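Flavow teach kit, short review

Got this in June for the sorting bench, two arms, small parts. Drive it by remote, save the run, do it again. Setup took 15 minutes. Remote feels light, jaw trigger is a bit twitchy. 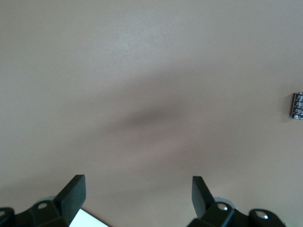

Wrist view lags a hair when you come down on small stuff. Slow down and its fine. I kept 127 runs, tossed 20. Knobs are harder then they look, they roll. Switching arms mid-run is one button, love that.

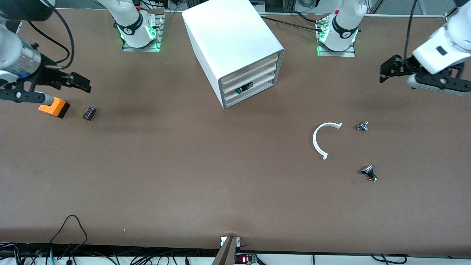
Gripes

Manual is thin. Cables too short for my table. Still keeping it. 4/5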